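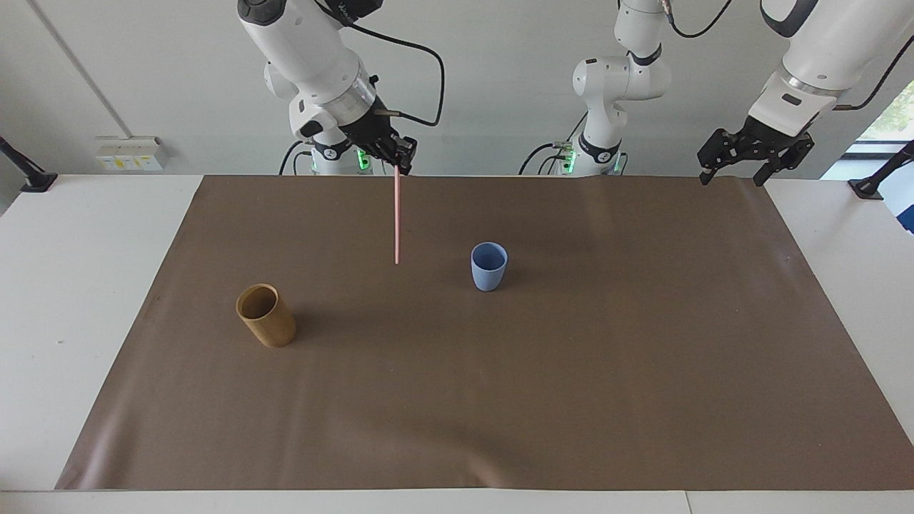 Haworth Community Library - Systems Support
Ticket 327
Category: Public catalog / remote access
Priority: 2
Status: Resolved, monitoring

Reported problem

Patrons cannot sign in to the catalog from outside the building. Sign-in works on every public terminal in the reading room. Staff accounts are not affected from either location. First reports came in on the morning after the January update to the catalog server.

Environment

Catalog software: Winik, current release, self-hosted
Card authentication: Trerner gateway, hosted
Branches affected: Haworth main, Trornance reading room
Browsers tested: three, desktop and phone, same result on all

Symptom in detail

The patron enters a card number and PIN on the remote sign-in page. The page reloads after a delay and shows "Session could not be started." No failed-PIN message appears. The PIN counter on the patron record does not go up, so the card is not being locked. Searching the catalog without signing in works normally. Holds, renewals and the e-book shelf are unavailable because all of them need a session.

Log

8:10 a.m. Reproduced from a phone on mobile data using the test card. Same message. Reproduced a second time with a staff member's personal library card.

8:25 a.m. Checked the Winik application log. Each attempt leaves one line for the outgoing request to the gateway and one line for the reply. The reply is a success. The failure is on our side, after the PIN has been accepted.

8:40 a.m. Restarted the catalog service. No change. Cleared the session table. No change. Everyone who was signed in on the reading room terminals was signed out by this, and the front desk was told after the fact. Should have been told first.

9:05 a.m. Compared the server configuration with the backup taken before the update. Two differences. The update added a setting for the public address of the catalog and filled it in with the internal host name. It also changed the session cookie to secure-only.

9:15 a.m. Tested the first difference. With the internal host name in place, the return link from the gateway points to an address that resolves only inside the building. That fits the pattern of in-house sign-in working and remote sign-in failing. Changed the setting to the public address and restarted the service.

9:20 a.m. Remote sign-in now works at Haworth main. The Trornance catalog page still fails with the same message.

9:50 a.m. Trornance has its own entry page, which was set up before the two branches shared a catalog. It forwards to the main server over plain HTTP. With the cookie now secure-only, the browser drops it during the forward and the session is lost. Did not revert the cookie setting. Changed the forward to HTTPS instead.

10:05 a.m. Certificate warning on the Trornance page. The certificate covers the main catalog address but not the branch address. Requested a new one covering both.

10:40 a.m. New certificate installed. Remote sign-in works from both pages. Tested sign-in, renewal, placing a hold, canceling a hold, and opening the e-book shelf. All good.

11:00 a.m. Front desk at both branches told that the fault is cleared. 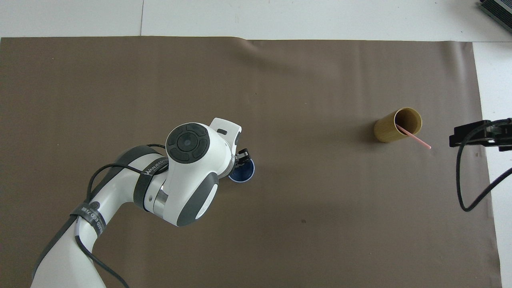 Do patrons need to reset their PINs after this fault?
PINs were never changed or locked. Patrons can sign in with the one they already had. If a browser still shows the session message, clear the cookies for the catalog address and try again.

Follow-up, same day

1:30 p.m. Front desk forwarded 6 calls from patrons who still could not sign in. Four had bookmarked the sign-in page itself, and the bookmark contained the old return address. Opening the catalog home page and signing in from there cleared it. The remaining two had expired cards. Those were renewed at the desk and are not part of this ticket.

2:15 p.m. Added a redirect on the server so that old bookmarks go to the home page. Tested with one of the bookmarked links read out over the phone. Works.

3:00 p.m. Holds queue reviewed. Pickup notices for the morning went out as normal. Some items may have passed their renewal date while sign-in was down. Circulation has set a waiver for fines posted during the outage - it will run with the overnight batch.

Cause

The update wrote a default value into a setting that had not existed before, and the value was wrong for any library whose catalog is reached from outside. The branch forward was a separate weakness that had been in place for years and did no harm until the cookie change.

Not the cause, for anyone searching old tickets: the Trerner gateway, the firewall, the PIN length rule.

Changes made

Public address setting corrected in the Winik configuration
Trornance forward moved to HTTPS
Certificate replaced, both addresses covered
Redirect added for old sign-in bookmarks
Backup of the working configuration saved next to the pre-update copy

Open items

Add a remote sign-in test to the update checklist. The current checklist is run entirely from a terminal inside the building, and every step on it passed.

Ask Winik support whether the next release will overwrite the public address again. Request sent, no reply yet.

Decide whether Trornance still needs its own entry page. The branch prints the address on its bookmarks and date slips, so it stays up for now.

Ticket to remain in monitoring until the next overnight batch has run. Close if no further reports.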